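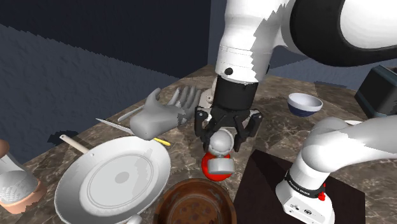

*Picture: simulated kitchen, rendered in Pletari. Credit: Hendrik Verschueren.*

# Speaker notes: Pletari, kitchen package, after one month of use

Joaquín Quiroga, 7 May 2022

**Slide 1 (keep the picture on the screen while people sit down)**

- Thank the hosts at Drinari. Say my name slowly.
- I don't sell this product. Our team paid for the license in April and I speak as a customer.
- Ask who in the room already works with simulated scenes. If many hands go up, skip slide 2.

**Slide 2: What you buy**

Pletari is a simulation service for testing robot grasping before you use the real arm. You rent it by the month. The kitchen package comes with the arm model, the counters, the walls and a library of household objects. You can also load your own objects, but for this you need the larger plan.

Parnaretti makes a similar service. I tried it for a short time only, so I will not compare them in detail. If somebody asks, the installation of Parnaretti was easier for me.

**Slide 3: The scene (go back to the picture)**

- Point to the gripper. It holds the red object with the white round cap, a little above the counter. The fingertips are at the cap. For me this is the interesting part of the test, because a round shape gives the fingers little surface.
- The glove lies over part of the knife. We wanted this kind of overlap. A clean table teaches us very little about our detection software.
- The pan and the brown bowl are near the front. When the arm plans a path with a low elbow, these are the objects I worry about.
- Mention the marble. The pattern and the tile lines are good for checking if the vision part is confused by texture.

Pause here. Drink water.

**Slide 4: Our test**

We prepared 80 scenes and ran each one with five different start positions of the arm. Hendrik wrote the script which mixes the objects. The full log has 2321 lines of warnings, and most of them are the same message about contact settings. I have asked the support to explain this message. The answer came after six days and it was polite, but it did not solve the problem.

**Slide 5: What I like**

- The arm model is careful work. Even the name band and the red button on the base are there.
- Saving a scene and opening it again gives the same positions.
- The price is clear. There was no surprise on the invoice.

**Slide 6: What I don't like**

- Soft things are treated as hard things. A rubber glove in Pletari does not bend when you push it.
- The manual explains every menu but gives few complete tasks. I learned more from the Ouazzani user group.
- Lights are difficult to change. Our dark walls stayed dark until Hendrik edited the file by hand, and then we went back to dark.

**Slide 7: Would I renew?**

Yes, for the small plan. For the larger plan I want to see soft objects first. Say this also if the Pletari people are in the room.

Questions. If there is one about cost per scene, give it to Hendrik, he has the table on his laptop.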